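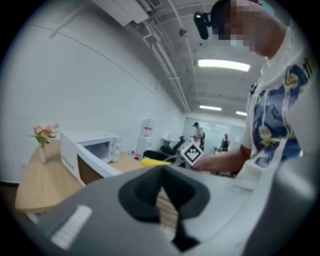

Elżbieta Duda has looked after shared office kitchens for Jasano since April last year. Her current site is a long room with desks at one end and the food and drink corner at the other, and she treats the corner as a layout problem.

"Start with the microwave door," she says. "It swings out over the table, so whatever is in its path has to move. I measure with the door fully open, then I draw the line."

Her rule for a side-hinged door is 42 cm of clear surface in front of the oven. Vents are kept free on all sides. She prefers knobs to touch panels: "You can wipe a knob and you can see what it is set to."

Flowers stay on the table, to the left of the oven, in a glass vase. Wycliffe Mabula, who plans the electrics for the same sites, would sooner have them elsewhere. "Water and a socket on one surface is something I write down every time," he says. Duda's answer is a heavy vase, filled to a third, and a socket mounted above table height.

The water dispenser stands against the wall, apart from the oven. Mabula asks for separate circuits where the building allows it. "Two people can then use the corner without standing in each other's way," Duda adds.

Cleaning is brief. The oven is left open for 16 minutes after wiping, and the table edge is done last. Chairs go back to the desks. Duda has asked for a second cabinet and is waiting for the quote.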